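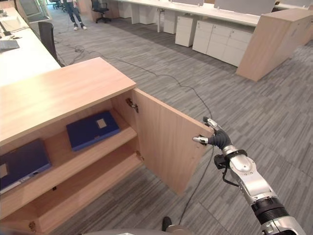
Fig. 4. Door task, hand at the cabinet door.

4. Door Task Set-Up (club members, read before you touch anything)

Covers the cabinet door task for the September round. For arm power-up see section 3. Hand calibration is section 5, don't skip ahead.

4.1 Before you start

Two people minimum. One on the laptop, one on the stop button. Stop button person does nothing else. No phone.

You need:
- Kramer arm controller, charged
- the task binder
- Tarnero stop button, the new one with the long lead
- floor tape

4.2 Placing the cabinet

1. Clear the floor. Bags, chairs, everything you might trip on.
2. Tape the cabinet corners. If old tape is still down, use it, don't add a second set. We had three sets last spring and no one knew which was real.
3. Door must swing all the way out without hitting a desk. Check by hand.
4. Folders lie flat on the upper shelf. Not standing up, they slide out when the door jerks.
5. Run cables behind the cabinet if you can. If one has to cross the floor, keep it off the door's path and tell the other person where it is.

CAUTION: Never reach into the cabinet with the arm powered. Even if it's "just" to fix a folder. Stop button first, then reach.

4.3 Starting position

1. Stop button pressed in. Power on. Wait for the controller to finish its checks, 60 seconds.
2. Load the profile called plokusar_door. NOT plokusar_drawer, they sit next to each other in the list and the drawer one starts with a hard pull.
3. Set speed to 16 percent. Leave it there for the first runs. So-yul Koo signs off anything faster.
4. Release the stop button. Say "live" out loud. Other person answers.
5. Jog the arm until the hand is clear of the cabinet on every side, then let it hang.
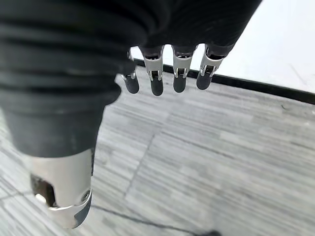

6. Send OPEN HAND. Look at each finger, then the thumb. All should move freely, no scraping, no jerky bits. If one lags, stop and go to 5.2.
7. Check the sleeve isnt caught in a knuckle. Pinched fabric reads as a grip and the run aborts.
8. Save this pose as HOME.

NOTE: HOME is lost when the controller restarts. Yes, every time. Redo steps 5 to 8.

4.4 Running the door

1. Door closed for a full run. For push practice only, open it by hand first and start from there.
2. Press RUN on the laptop. Log starts by itself.
3. Fingers should meet the door edge lightly. If the cabinet shifts off its tape, stop. Force limit is probaly wrong, reset to 400 in the Kandus panel and go again from HOME.
4. When the run ends press stop before walking over. Always.
5. Write the result in the binder. Failed runs too, those are the ones the judges ask about.

CAUTION: Don't pull the hand off the door by the fingers. The linkages bend. Press stop, hold the forearm, then ease the door away.

4.5 If it goes wrong

Hand misses the door: cabinet moved. Check tape, then HOME.
Run aborts right away: sleeve, see 4.3 step 7.
Error 2000: sensor cable came out at the wrist. Power off, push it back in, restart.
Same error twice: leave it powered down, note on the controller, message So-yul.

4.6 Packing up

Arm to PARK, stop button in, power off, in that order. Charge the controller. Close the cabinet door. Tape stays on the floor.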